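Three months of moving the books off a spreadsheet

I run a two-person business that repairs and calibrates bench scales. Until April the accounts lived in one spreadsheet, started by my former partner and extended by me whenever something didn't fit. By the end it had 1876 rows on the main sheet and a tab called "misc2" that fed the VAT figure. I had been putting off replacing it because it balanced, and a thing that balances is hard to argue with.

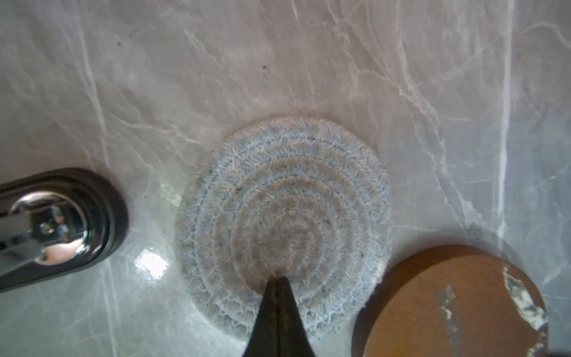 Benedito Bittencourt

20th August

What forced the change was a supplier dispute. Godoy, who sell us load cells, said we had underpaid by 100 pounds on an order. We had paid the full amount, in two parts, but the second part had been entered against a different order with the same date. Finding this took me most of an afternoon. The spreadsheet had no concept of matching a payment to an invoice. It had a column where I typed "pd".

I tried two packages. The first was Promoslow, which a client uses. It is built for firms with a purchasing department, and every bill needs an approver who is someone other than the person who entered it. With two of us that is possible but tedious, and my colleague is on the road four days out of five. Bills sat in the queue. I could not find a way to turn the rule off on the plan we were on, and support confirmed that there wasn't one.

The second was Ledotora, which we have kept. It does less. You enter or import a bill, it looks for a bank line of the same amount within a window of days, and it proposes a match. You accept or reject. The window is set to seven days by default and I widened it to 21, as several of our customers pay when they feel like it. 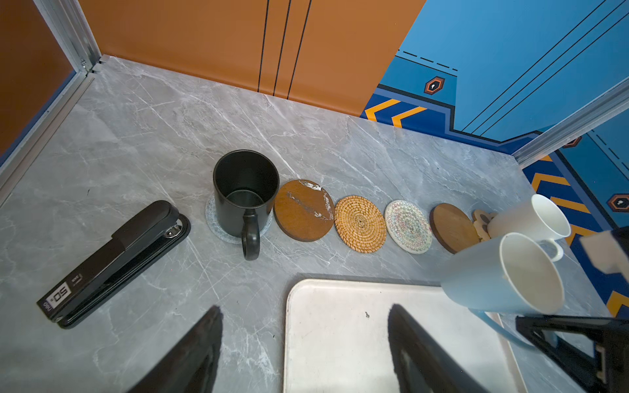

The import was the slow part. Ledotora takes a CSV with fixed column names, and dates must be year first. Ours were in at least three formats, including some where the month had been typed as a word. I wrote a short script to normalise them and it rejected 43 rows, which I fixed by hand. Opening balances I entered as a single journal dated the last day of the old year, then checked the trial balance against the accountant's figures. It was out by 12 pence. I posted the 12 pence to rounding and moved on. She was content with that.

Bank feeds work, with one exception. Our card account is with Talex, and their feed sends a pending transaction and then a settled one with a new reference. Ledotora treats them as two payments. For fuel this does little harm, but a card payment of 3000 for a reference mass set appeared twice and made the month look dreadful. The workaround is to switch off pending items in the feed settings, under "Advanced", and then delete any pending lines already imported. They are not removed for you.
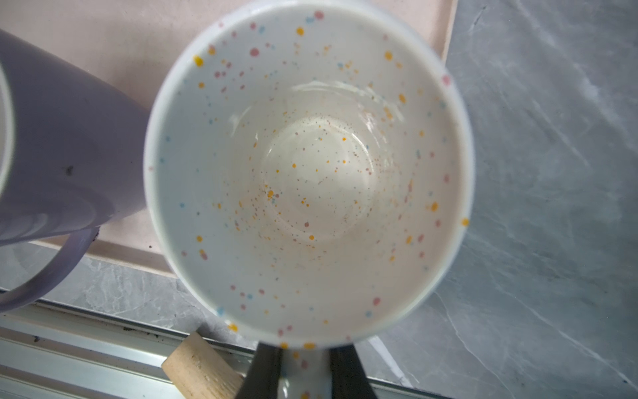 Speckled mug, from above

Costs, for anyone comparing. The old arrangement was free apart from the accountant's time, and she billed us some 4000 last year, a good part of it spent asking me what things were. I don't have this year's bill yet. She has sent two queries since April where I would normally have had a dozen or more.

Things I still miss: being able to type a note in any cell, and sorting by whatever I liked. Ledotora's reports can be filtered by contact, date and account, and nothing else. For job costing I export to CSV and do it in a spreadsheet - a small one, with no tab called "misc2".

Next is stock. The package has a stock module that I have not turned on, and before I do I need to find out how it values part-used reels of cable. If anyone has set this up for spares sold by the metre, the comments are open.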